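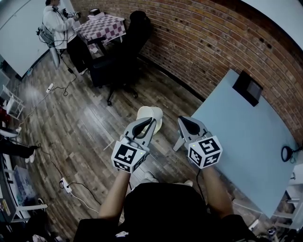 Orov Workplace Set, README

Status: 200 recordings, 19 tasks, last updated September 1, 2020. Maintained by the Runorik tools group.

What it covers
Pick up, put back, tidy. People do the work with a gripper in each hand, and the recordings are meant to train an arm for the Vastus packing room.

What it doesn't show
That the arm will save anyone time. The April plan promised staff "lighter shifts." So far, 8 packers have swapped part of their shift for recording, at the same pay, and the packing still has to get done. We have seen no written answer on whose hours go down later.

Known problems
Wrist fatigue is not logged. Sessions longer than 20 minutes get sloppy toward the end, and we left those in. Labels from the Kobzar script mix up "place" and "drop."

Use
Internal only. Please don't quote the task count as proof that a job can be automated.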